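Cleveo Motion Planning and Grasp Software

Cleveo is a software package for robot arms that handle small parts in trays, bins and fixtures. It takes in depth and color data from one or more fixed cameras, finds the parts it has been taught, picks a grasp, and plans a path for the arm that stays clear of the walls and of anything else in the work area. It is made by Gravulau and sold on its own or together with the Ekusau controller.

The package runs on an ordinary industrial PC. It does not replace the arm maker's own motion controller. Cleveo sends joint paths and gripper commands, and the arm's controller carries them out with its own safety limits still in force.

What is in the package

Cleveo comes as 3 modules. They share one project file and can be licensed separately.

Cleveo Locate handles perception. It matches camera data against part models and reports position and rotation for each part found. Models can be loaded from CAD or built from a set of scans. Parts with holes, slots and cutouts are matched on the edges of those openings as well as on the outer shape, which helps with blocks that look the same from several sides. Each result carries a score, and you set the score below which the program asks for another view.

Cleveo Path handles planning. It checks the full arm, the wrist, the gripper and any held part against the workspace model. Walls can be flat or sloped. You enter a clearance for each surface, so a tray wall can have a tighter margin than a camera mount. If no path meets the margins, the planner stops and reports which surface was in the way.

Cleveo Grasp handles finger placement. It works with two-finger parallel grippers and takes the finger length, width and opening range from a gripper file. Long flat fingers need a file of their own — do not reuse one made for short fingers, as the approach height will be wrong.

Working close to parts

Most of the planning time in tray work goes into the last part of the approach, where the fingers come down beside a part and next to a wall. Cleveo treats this stretch separately. The arm moves to a standoff point above the part, the camera data is read again, and the final descent is planned from the new reading. If the part has shifted, the descent is changed or dropped. Speed for the descent is set apart from travel speed.
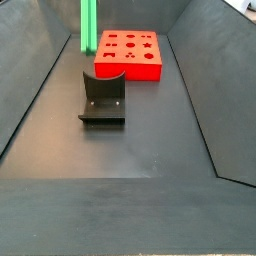

Can the planner keep the fingers away from a fixture that is not in the CAD file?

Any object the cameras can see is added to the workspace as an obstacle, with the default clearance, whether or not it has a model. For tighter margins, scan the fixture once with the setup tool and save it to the project as a named surface.

Teaching a new part

A new part takes three steps. Load or scan the model, mark the faces where the fingers may touch, and run the check routine. The routine tries 1,000 simulated placements of the part on the tray floor and lists those with no usable grasp. Parts that end up flush against a wall are the most common entry on that list. You can accept the list as it is or add a push move that slides the part clear before the grasp.

Logging and replay

Every cycle is written to a log with the camera data, the part positions, the chosen grasp and the planned path. The Fashola viewer opens these logs and plays them back at any speed. You can change a setting in the viewer and plan the same cycle again without the arm. Logs are kept until the disk limit you set is reached, then the oldest are removed. Cycles marked "hold" are not removed.

Requirements

Industrial PC with 2 free network ports, one for the arm and one for the cameras
At least one calibrated depth camera on a fixed mount
Arm controller that accepts streamed or queued joint paths
Two-finger gripper with position feedback

Licensing and updates

A license covers one arm. It is tied to the PC and can be moved to another PC through the account page. Updates are included for the first year, and the software keeps running after that without them. Project files from the older release open in the current one, but cannot be saved back — keep a copy before you convert.

Page updated 2019-04-01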